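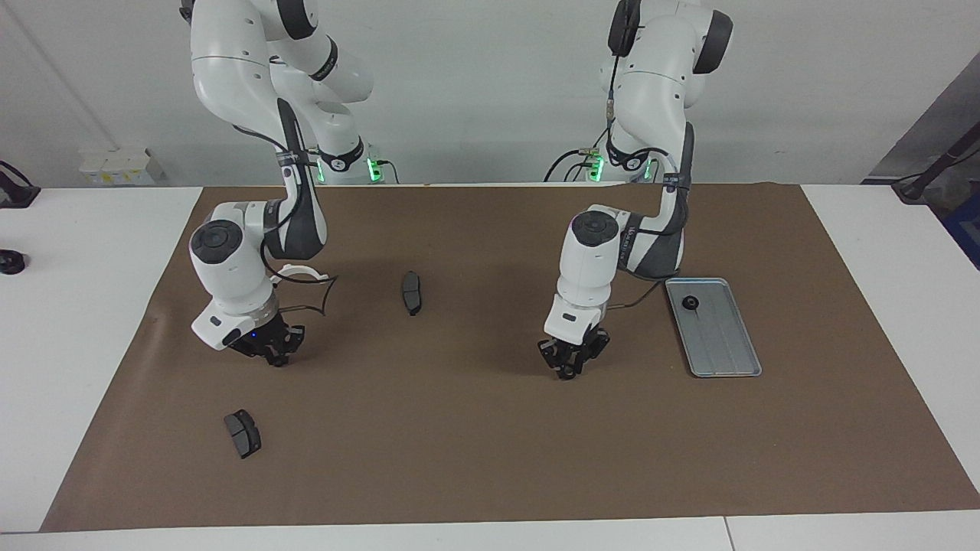
*The brown mat and the silver tray, Covham open day*

I had written "mats, trays, surfaces" on the back of my hand before leaving the house, which tells you what sort of weekend reader this newsletter attracts and what sort of editor it deserves. The Covham works opens its doors once a year, in March, and people who care about worktops come from several counties over. I was one of them. I drove two hours to look at tables.

The place belongs to Takács, who make benches, mats and trays for workshops, and who occupy a long low building behind a tire shop. Parking is in the tire shop's lot. There is a sign asking you not to, and a second sign, newer, giving up.

Doors opened at 9:30. Registration was a folding table with name badges in a shoebox, filed by first name, so that everyone had a good look through the B's while I hunted for mine in the wrong half. Coffee was free and had been made, I think, by somebody who had once had it described to them. The pastries went in the first ten minutes to a party from a community college who clearly had done this before.

**The mat room**

We were sent around in groups of 17. Ours was led by Piroska Szekeres, who runs the finishing side and talks fast while walking backward, a skill I would have put on the program. She started us with mats.

The one laid out on the white table is the big brown, and it is big. It takes up nearly the whole tabletop, leaving a margin of white around it like a dinner plate under an ambitious steak. I have been using a cutting mat the size of a magazine for most of my adult life and felt, looking at this one, that I had been living in a studio apartment.

Piroska's case for brown was short. White tables show everything, black mats hide everything, and brown lets you find a dropped screw without also showing you what you had for lunch. The firm tried green for a while. Schools liked it. Everybody else said it looked like a card game, and the remaining stock went to Havutden, the hobby chain, where I believe it is still being marked down.

A man in our group asked whether the mats curl at the corners. They do if you store them rolled. He asked how else you would store a mat that size. Piroska said flat, under a bed, and he wrote it down.

**Trays, at length**

I had not expected to have feelings about the tray. It's a shallow silver metal thing, rectangular, with a raised rim and a ribbed bottom, and it was sitting at a slight angle on the right-hand part of the mat with a small round black object up in one corner. I spent most of the talk wanting to straighten it. I did not straighten it. I am told this counts as growth.

The ribs, we learned, are the whole argument. On a smooth bottom small parts lie flat and you chase them around with a fingernail; on ribs there is usually an edge to get hold of. They also stiffen the sheet, so the tray can be thin without bending when you pick it up by one end. Somebody asked why the rim wasn't higher. Barnabás Szilágyi, who draws the trays and had been leaning against the door frame waiting for this exact question, said that a higher rim makes it a box, and that people put things in boxes and never see them again. He has plainly said this to buyers. I'm not sure it has always helped.

There was a longer passage on sheet thickness that I won't reproduce. My notes for it read "thin, but why," and then a drawing of a duck.

**The press hall**

Past the mat room you put on ear protection and things get louder. The press for the small trays can turn out 400 an hour when it is in the mood. It was not in the mood. We watched a man named on his overalls only as "Spare" open a panel, look inside, and close it again with great tact.

The storage racks at the back were better value. A chalkboard gave the count of finished trays waiting to ship as 1,321, with the last digit rubbed out and rewritten several times. Most were bound for Baltovholm, where the firm has its one foreign distributor and, by all accounts, its only fan mail.

**The shop, and what I bought**

The tour ends in the shop, as tours do. Seconds were stacked by the door: trays with scratches, mats with a slightly wandering edge, a bench leg without a bench. I stood in front of the mats for a long time doing arithmetic about my kitchen table, which is round.

I bought 6 trays. I had a use for two. The woman at the register asked if I wanted them wrapped and I said no, and so I carried them back across the lot clattering like a dropped drum kit, past the college party, who had found more pastries.

*Practical notes:* the next open day should be March again, though Takács doesn't put the date up until late winter. Wear closed shoes, or they will lend you a pair, and you don't want the pair. The mat room gets crowded after eleven. Bring your own coffee, and measure your table before you leave home.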